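Chapter 6
Cards We Carry

Before you start: empty your wallet, phone case and coat pockets and lay out every plastic card you find. Keep them beside you while you read. You will need them for the exercises, and they may persuade you of things this chapter can't.

6.1 What the face of a card is for

Books on everyday design like to say that the printed face of a card "builds a relationship" between the person who carries it and the body that issued it. You will meet the claim in brochures from card printers, in course packs, and in the first edition of this book. It deserves a harder look than it usually gets. Most people, asked to draw the front of a card they have used every working day for a year, will get the main color right and little else. Some will get the color wrong.

Consider what a card has to do. It has to fit a slot, a sleeve or a pocket. It has to survive being sat on. In most systems it has to carry a number, a chip, a stripe or a coil, and none of these needs a picture. The reader at a gate doesn't care whether the plastic is blank or covered with tulips. So when an issuer pays for artwork, we should ask who the artwork is for and what evidence there is that it works.

Three answers are commonly given.

Recognition. A picture helps you find the right card among several. This is the strongest of the three, and it can be tested with a full wallet and a clock. But notice how little picture it takes. A band of solid red would do the same job as a mountain at sunset, and probably do it faster.

Identity. A picture tells you, and whoever is looking, which town, school or company the card belongs to. This holds only where the picture is already known. A view of the Natham clock tower says "Natham" to people who live there. To anyone else it is a tower.

Pleasure. People like nice things. They do, but liking a card in the shop and noticing it in its second month of use are two different matters, and surveys tend to ask only about the first.

Keep the second answer in mind, since it is the one that landscape cards have most trouble with. Trees, water, snow and sky are favorite subjects for card faces because they offend no one and can be bought cheaply as stock pictures. They also belong to no place in particular. Golden leaves tell you the season and leave you to guess the rest. 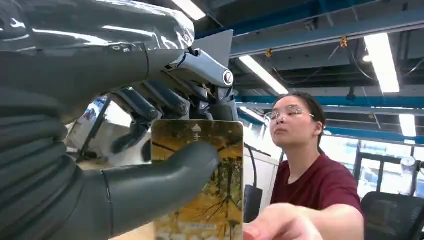 Figure 6.1 Plastic card with an autumn design. The thumb hides part of the lettering.

Look at the card in Figure 6.1 the way a new user might. The foliage is yellow and orange, the trunks are dark, and a darker strip runs down the left side. There is a small white triangle near the top, pointing up, and under it a Chinese character in white, part of it covered by the tip of the thumb. Along the bottom is a line of print too small to make out at this size. Now put the three answers to it. Would you find it quickly in a wallet? Very likely, if your other cards are blue and gray. Does it tell you who issued it? From what can be seen here, no. Is it pleasant? You may think so, and so may the young woman in glasses, whose eyes are on it, though her face doesn't settle the question and we shouldn't pretend it does.

The triangle is worth a minute more. Students in earlier classes were sure it was an arrow showing which end goes into a reader. Others were equally sure it was a bit of a logo. Nothing visible decides between them. A mark that can be taken for an instruction will be taken for one by somebody, and if it was only meant as decoration, that person will spend a moment at a gate turning the card around while a line forms behind. Whether such moments add up to a real problem is a question for counting, and very few issuers count.

6.2 The Hirkbridge redesign

One that did count was the library service in Hirkbridge. In July it replaced its plain green borrower card with a set of four seasonal landscapes, produced by a design firm called Givmont. Borrowers could choose. The firm's report said the cards would "renew the bond between reader and library." By the end of the trial, 3,027 cards had been issued, and the library called the project a success.

Read the numbers again before you agree. That figure is the number of cards handed out. Every borrower whose old card had worn out was given a new one, and so was everyone who joined. Nobody could ask for the green card, which was no longer printed. A count of cards issued under those conditions measures how many people needed a card.

A later check was more useful. Staff asked 100 borrowers at the desk to say, without looking, which season they had chosen. We would like to print the result as proof of our own view, but the check had faults too. The people asked were already standing in line with the card half out of the pocket. Several had picked a card for a child. And the question was about season, which is easy, when the library's name or the position of the number would have told us more.

What the trial did show, almost by accident, had to do with fingers. The barcode sat on the lower left of the face, under the tree line, so that the picture could have the top of the card to itself. A right-handed person passing a card across a counter often grips it exactly there or close to it. Desk staff began asking people to turn the card or let go of it. The green card had carried its barcode on the back, and no one had ever complained.

6.3 Hold it first

Card faces are nearly always judged flat, on a screen, larger than life and with nothing in front of them. In use, part of the face is covered. How much depends on the hand, the grip and the direction the card is going. It is a cheap thing to check, and we have yet to find a printer's brochure that suggests checking it.

Try the following with the cards you laid out.

1. Pinch each card as you would to pass it to someone. Have a partner write down every word and symbol that can still be read in full.

2. Change hands and repeat. Cards that do well in one hand often do badly in the other.

3. Cover the picture with paper, leaving the text. Ask your partner which cards they can still tell apart, and how.

4. Pick the card whose artwork you like best. How long have you had it? When did you last look at it for longer than it took to put it away?

Don't throw out an awkward result. If your favorite landscape card turns out to be the quickest one to find, write that down, and then work out whether the leaves did it or the color.

Section 6.4 moves to the back of the card, where most of the legal text lives.

Economou, Everyday Things Reconsidered, sample chapter. Posted September 21, 2018
6 shares | 3 comments
© Economou. All rights reserved. Contact | Back to top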